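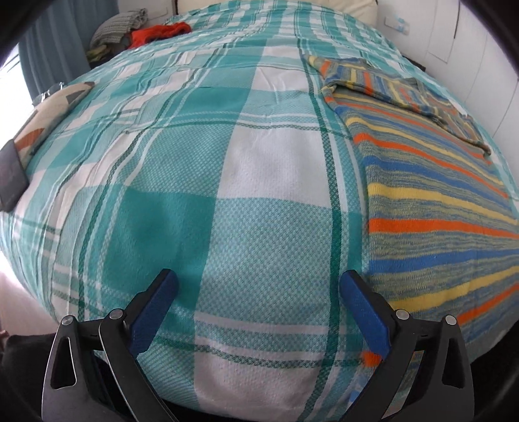
Plaid bedspread, waffle-type weave, with the knitted throw on the right half of the bed.

Washing a textured woven bedspread with green lines in the plaid

Natalina Santoro
Posted in Laundry and Linens, 615 views

I have a turquoise and white plaid bedspread with thin dark green lines in both directions. The care tag is gone. I need to know two things. First, what temperature and cycle will clean it without flattening the texture or shrinking it? Second, will the dark green bleed into the white squares? My washer is a front loader, rated for 10 kg. The striped knitted blanket also needs washing. It was made by a relative and I have no yarn labels. Can both go in one load?

Fiorella Farina

Separate loads. The blanket has orange and cobalt in it and you don't know the fiber, so treat it as wool until shown otherwise. Cool water, wool detergent, no agitation, dry flat on towels.

For the bedspread, test the green first. Wet a cotton swab with cool water and a drop of detergent, press it on a green line near the hem for one minute, and check for color. Repeat on the turquoise. If the swab stays clean:

Cold water, gentle cycle, lowest spin.
Half the normal dose of liquid detergent. No fabric softener.
Bedspread alone in the drum, loosely folded.
Remove promptly and pull square by hand while damp, lengthwise and then crosswise.
Line dry over two parallel lines, or tumble on low and take it out slightly damp.

If color transfers, hand wash in a tub with cold water and do not soak. Expect some shrinkage on the first wash if it is cotton. Measure both directions beforehand.

gentile_44

I do mine on warm with the towels and it's fine. Different bedspread though.

Natalina Santoro

Swab was clean on both colors. I will run it cold by itself and do the blanket in the sink.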